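Subject: Re: [neighbors] Storage unit while we're between leases?

On 19 October 2023, Karla Montes wrote:
> Our lease is up at the end of the month and the new place won't be
> ready for 2 weeks. Has anyone used Plerkov or Forsberg for short-term
> storage? I only need room for a couch, a bed and maybe 40 boxes.

Hi Karla,

We were in the same spot in April, so I feel for you! I called both. Forsberg wanted a three-month minimum, and the woman on the phone wouldn't budge, so we went with Plerkov, who rent by the week (ask for the weekly rate, it isn't on their sign). We had a ground-floor unit, and I'd pay extra for that again, especially with a couch. 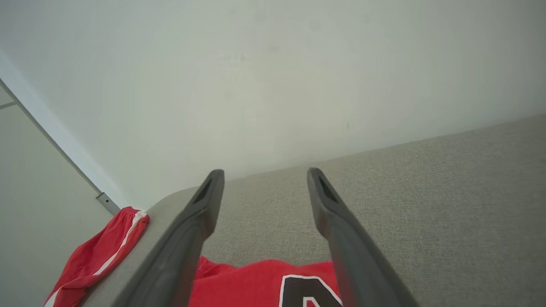 Bring your own padlock. The one they sell at the desk was $39 and I nearly choked. Also, check the gate hours before you book a truck. Ours closed at 4 on Sundays and we were still wrestling the mattress in at ten till, with my brother-in-law yelling directions from the ramp.

Keep out anything you'll want during those weeks. I packed the phone chargers AND the can opener, and both went to the very back, of course.

I still have a stack of flattened boxes in the garage if you want them, mostly book size. Come by any evening after dinner, or I can leave them on the porch.

Simone Amaral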